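Two-Arm Task Planning with Recovery from Failed Grasps

Project report, Siham Khalaf
Supervisor: Darren Mellor

1. Background

My project was to write the software layer between the perception node and the arm controllers on the Estevgate cell. Before I joined, the cell had working drivers and a good calibration, but every task was one long script. If a grasp failed at step four, the script continued to step five with an empty gripper. The only way to recover was to stop and start again from the beginning.

The goal was a planner that checks the state of the objects after each action and decides again what to do. I called it Anby. The name has no meaning, it was only free in our repository.

2. Structure of the software

Anby has three processes. The first one receives object poses from perception and keeps a small world model: for each object a class, a pose, a confidence and the time when it was last seen. The second process is the planner. It reads the world model and a task file, and it produces the next action for each arm. The third process, Hulme, is the executor, which was partly written by a student before me. It turns an action into a trajectory and sends it to the drivers.

I kept the planner simple on purpose. It does not search a large graph. Each task is a list of goals with conditions, and the planner takes the first goal which is not yet satisfied. For tabletop tasks with few objects this is fast enough, and when something goes wrong I can read the log and understand the decision.

3. Sharing the space between the arms

The difficult part was the middle of the table, because both arms can reach it. My first version used one lock for the complete middle area. It was safe, but one arm was almost always waiting for the other.

In the second version I divided the area into cells. An arm must reserve all the cells its trajectory passes through, and it releases them one after another as it moves out. This brought a new problem. Each arm could hold a cell that the other one needed, and then both waited forever. I solved it by making the reservation in one step: an arm gets all its cells or none of them. The waiting time is a little longer than it could be, but I have not seen a deadlock after this change.

4. Perception problems

The pose estimator was trained before my project and I did not change the network. I only changed how its output is used. The estimator gives good results for an object that lies alone and is fully visible. When a gripper covers part of the object, the pose can jump by several centimeters between two updates, and in the early tests the planner believed these jumps and changed its plan in the middle of a motion.

I added two rules. A pose is accepted only if it agrees with the previous ones for a short window. If the object is near a gripper, the old pose is kept and marked as "held back" until the gripper moves away.

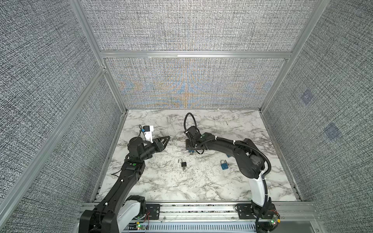

Padlocks were the hardest class for us. An open shackle changes the outline of the object very much, so I store the shackle state as a separate field and not as part of the class. Before this, the world model sometimes contained one open lock and one closed lock at the same position, and the planner tried to pick up both.

5. Results

I tested the planner on recorded data first and on the real arms after that. For the replay test I used 2,000 planning requests taken from the old logs. The new planner gave a valid next action in 1,517 of them. Most of the others had an object missing from the world model, and in this situation Anby should ask for a new observation and wait, so I do not count all of them as errors. I did not have time to sort them by hand.

On the real arms I made 93 runs in June. I did not record the length of every run in the same way, therefore I give no average time here. The log format was fixed only in the last week.

6. What is not finished

The cell reservation is still based on straight segments between waypoints. For curved motions it reserves too much. Darren suggested using the swept volume of the links, and I started this on the branch "wiltero", but it is too slow at the moment to run before each action.

The task files have no checker. A spelling mistake in an object name gives a goal that can never be satisfied, and the planner asks for observations until somebody stops it. The next student should begin with this, it is maybe two days of work. The notes for installing and starting the three processes are in the readme of the Hulme repository.

Student project reports | Contact: Darren Mellor | Back to top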